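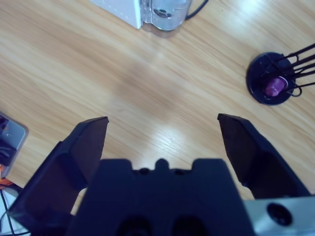
Demonstration collection is the stage of robot learning in which a person guides a machine through a task many times over, so that a learning system can later be trained on the stored examples. Each example, usually called an episode, pairs a stream of camera pictures with the commands sent to the arm at the same moments. Tasks are commonly drawn from the kitchen or the workshop. In a coffee task, a wrist camera records the open fingers of the gripper over bare tabletop, with a purple-pink capsule in a black wire holder off to the right and a clear plastic water tank at the far side of the table. A view of this kind, with the gripper open and the capsule out of reach, is a usable first picture for an episode of the "fetch capsule" type. The term is used mainly for work with arms and grippers, although similar methods are applied to wheeled and legged machines.

Background

Early factory arms were programmed by moving them to a set of fixed points and storing the joint angles. The arm then repeated the same path without regard to where the parts lay. Demonstration collection differs in that no single path is meant to be repeated. The stored episodes are treated as samples of how the task may be done, and the trained system is expected to produce a suitable path for an arrangement it has not met before. For this reason the value of a collection depends heavily on the spread of its episodes as well as on their number.

Methods of guidance

Three methods are in general use. In leader–follower control, the operator moves a small arm by hand and a larger arm copies the joint positions. In hand guiding, the operator holds the working arm itself, which is set to give way under light force. In remote control, the operator uses a handheld controller, with or without a headset.

Leader–follower control gives smooth motion and is easily learned, but passes little sense of touch to the operator unless force feedback is fitted. Hand guiding gives a direct sense of contact, though the operator's hands and sleeves may enter the camera view and must then be masked or the episode dropped. Remote control allows the operator to sit away from the table. It tends to produce slower episodes with more pauses.

Cameras

Most collections use at least one fixed camera and one camera mounted at the wrist. The fixed camera records the whole table. The wrist camera moves with the gripper and shows the space between and beyond the fingers, where the small errors that spoil a grasp are easiest to detect. Its chief weakness is that much of the view is taken up by the gripper body and mounting bracket, and that objects leave the view as the arm comes close to them.

Glare is a common fault on varnished wood and similar surfaces. A bright patch moves across the table as the wrist moves, and may cover an object for part of the approach. Some projects remove it with a matt cloth or a filter on the lens. Others leave it in place, on the grounds that the finished system will meet it in ordinary rooms. Clear plastic and shiny metal present a related problem: depth sensors return poor readings from both, and the learning system must rely on the colour picture alone.

Episode structure

An episode begins with the arm in a start pose and ends when the task is complete, when it has plainly failed, or when a time limit is reached. The Finwood protocol, used in several small laboratories, sets this limit at 105 seconds and requires the operator to hold still for one second at each end. The stillness makes it simple to trim the recording automatically.

Longer tasks are divided into stages. Making a cup of coffee from a capsule may be split into the approach to the holder, the grasp, the lift clear of the wires, the transfer to the machine, the insertion and the closing of the lever. These 6 stages may be recorded in one run or separately. Separate recording gives more examples of the difficult stages, in particular the grasp and the insertion, but leaves gaps at the joins – the arm may finish one stage in a pose from which the next was never shown.

Variation

Between episodes the objects are moved, turned or exchanged. In the Clorareck collection, a tabletop set recorded at Prakport, the layout was changed after every fourth episode according to a printed list of 32 arrangements. Operators working without a list tend to return to a few favoured positions near the middle of the table, and systems trained on such data perform poorly near the edges. Items not needed for the task, such as cables, casings and spare parts, are often left within view so that the system learns to ignore them.

The start pose is also varied. If every episode begins with the gripper at the same height and angle, the system may learn to depend on that pose and fail when started from any other.

Checking and labelling

Episodes are reviewed before training. Typical grounds for removal are a dropped camera stream, a clock mismatch between camera and arm, or a collision that shifts the table. Failed attempts are not always removed. An episode in which the fingers close on empty space, open again and succeed at the second attempt shows a correction, and corrections are rare in carefully performed data. Wholly failed episodes may be kept under a separate label for use in training a system to judge success.

A short written instruction is attached to each episode. The Mancuso labelling scheme limits this to one verb and one or two objects, with colour added only where two objects of the same kind are present. Freer wording is used where the system is meant to follow spoken requests.

Size of collections

The number of episodes needed varies with the precision of the task and the degree of variation. The first Clorareck release held 164 episodes of capsule handling. This was sufficient for the grasp at positions within the recorded area, but insertion remained unreliable until further episodes of that stage alone were added in March.

See also

Behaviour cloning
Leader–follower arm
Parallel gripper
Wrist camera calibration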